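Home | Products | Kits | Service | FAQ | Contact

Stolia Tabletop Handling Kit: Frequently Asked Questions

This page answers the questions most often received by the Culen service office about the Stolia Tabletop Handling Kit. Customers whose question is not covered are asked to write to the office at the address on their delivery note.

What is the Stolia kit intended for?

The kit is a package of fixtures, practice objects and software for organizations that already own a robot arm and wish to run repeatable pushing, sorting and placing exercises on a table. It is used mainly by technical colleges and by research groups. It is not certified for production work.

What is supplied, and what must the customer provide?

Culen supplies a wooden work board, board bolts, a rod-style finger, a set of 3D printed blocks and a license for the Irnix task software. The customer provides the arm, the table and a computer. A mounting collar is supplied only if the arm model is named at the time of order.

Which tables can be used?

Any rigid table with a regular grid of threaded holes is suitable, provided the hole spacing matches one of the patterns listed in the installation manual. Customers with a plain table may order an adapter plate from Salminen, our partner for fixtures. Adapter plates are made to order and are invoiced separately.

How is the board secured?

The board is held by bolts placed in the table holes at its corners. Bolts should be tightened by hand and then given a quarter turn with the key provided. Overtightening may mark the wood and is not covered by the warranty.

Why does the kit use a single finger in place of a two-jaw gripper?

Many introductory exercises concern pushing, and a single rod gives one simple point of contact. Students can compare the planned path of the finger with the resulting movement of a block without also having to account for grip force. A two-jaw attachment is available and fits the same collar.

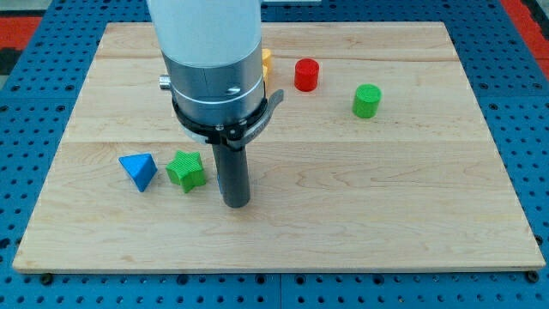 Blocks may be set out by hand or according to one of the 13 starting layouts stored in Irnix. For assessed work we recommend the stored layouts, as they allow results from different groups to be compared. Layouts made by the customer can be saved and shared between computers under the same license.

How close may the finger come to the board?

The default clearance in Irnix is 8 mm. It can be reduced to 2 mm once the height check has been completed. The height check must be repeated whenever the finger is removed or the board is moved.

Can other objects be used?

Yes. Objects should be light enough to slide freely and should not have sharp metal edges. Print files for all standard blocks are included with the license, so that lost or damaged pieces can be replaced locally. Fine ridges on printed surfaces are normal and need not be sanded.

How many trials can be recorded?

The standard license stores up to 128 trials in each project. Older trials may be exported at any time, and exported files do not count toward the limit.

Is training available?

Introductory training is given by Dace Lill at the customer's site or online. Sites ordering in January should expect a longer wait for a training date.

What does the warranty cover?

The warranty covers faults in the board, finger and collar under normal use. Blocks are treated as consumable items. Damage to the arm itself remains a matter between the customer and the arm manufacturer. Warranty claims are handled by Jaanus Sproģis and should include the serial number on the license card.

Was this page helpful? Yes (13) No (2)

Contact | Terms of Sale | Privacy | © Culen. All rights reserved. | Back to top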